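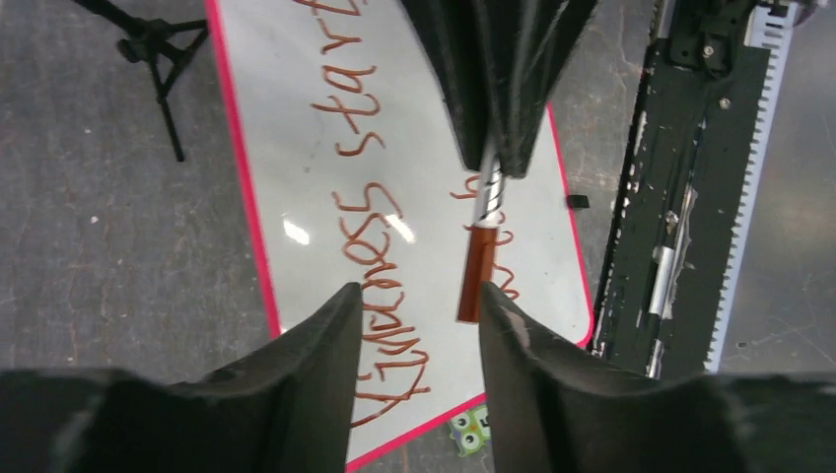
A marker with a silver and black barrel.

Caring for Whiteboards and Markers at Home
Reading time: 2 minutes

A household whiteboard is used for shopping lists, school notices and the week's meals, and it will give many years of service if it is cleaned properly. The following advice has been prepared by the Arkadberg Household Service for residents of Arkadberg and Sunda.

Daily cleaning
Wipe the board with a dry microfibre cloth at the end of each day. Ink left for longer than 14 days is harder to remove and may leave a shadow. Paper towel is not recommended, as it can dull a glossy finish.

Weekly cleaning
Mix one part white vinegar with four parts warm water. Dampen a cloth, wipe from top to bottom, and dry the surface at once. Scouring powders, steel wool and melamine sponges should not be used on painted or melamine boards.

Old or stubborn ink
Trace over the mark with a fresh dry-erase marker and wipe both away while the new ink is wet. If colour remains, apply a little rubbing alcohol to a cotton pad and leave it for 20 seconds before wiping. Open a window and keep the alcohol away from the stove. Test a corner first. 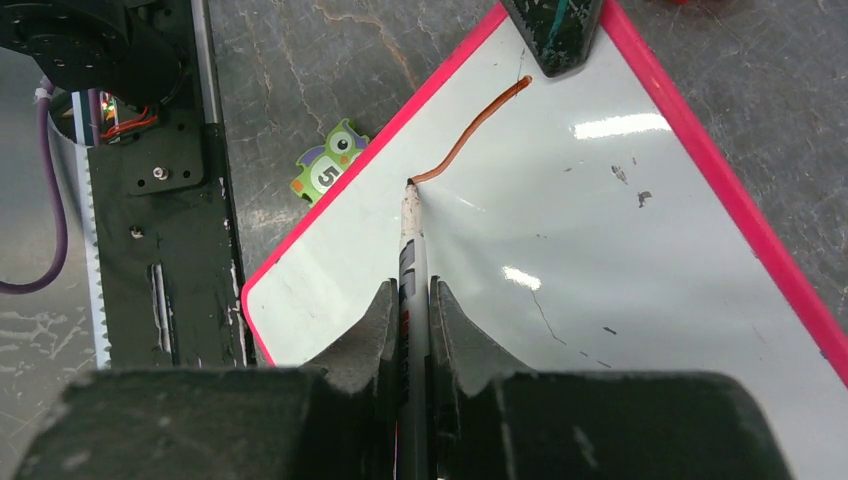 Orange-brown ink on a whiteboard, with a grey marker tip.

Tips that have turned grey
A tip picks up residue when it is drawn through old ink. Draw several lines on scrap paper until the colour runs clear. Tips that have gone hard or frayed should be replaced where the maker supplies spares.

Storage
Store markers flat, with the caps pressed on until they click. A kitchen drawer is suitable; a sunny windowsill is not. Permanent markers belong in a separate container, well out of reach of small children.

Disposal
Dried-out markers may be left at the Venckus Street depot, which accepts up to 12 per household at each visit. Please remove rubber bands and tape beforehand.

Prepared by Saulius Kazlauskienė, Household Advice.

Contact us | © Arkadberg Household Service | Back to top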